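# Setting up a tidy-the-table test for a two-arm robot

Vendors say their machines can clear a table. Before you believe it, run the test we use at Wudov. It takes one afternoon and needs nothing special.

1. Pick items that need different grips: a bowl, a cloth, something small with hard corners.
2. Lay them out by hand. Don't line them up, and let at least one item touch another.
3. Tell the machine where each thing should end up, then step back.
4. Allow 375 seconds per run. A touch from a person ends the run.
5. Put everything back and repeat 5 times – same items, new layout.

Start with the small items. A toy block is easy to grip and survives a drop. Leave the cloth for last, as soft things are still where most runs fail. 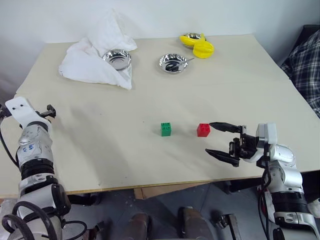
Can a robot take over clearing the table at home yet?

Not without someone nearby. It can move a few known items on a good day, but it's slow and it stalls when the layout changes.

Write down every stop, even short ones. Kastriot Živković keeps our log and marks a run as passed only if all items reach their places. If 3 runs in a row fail at the same step, drop that item and test it alone – the cause is usually the grip or the approach angle.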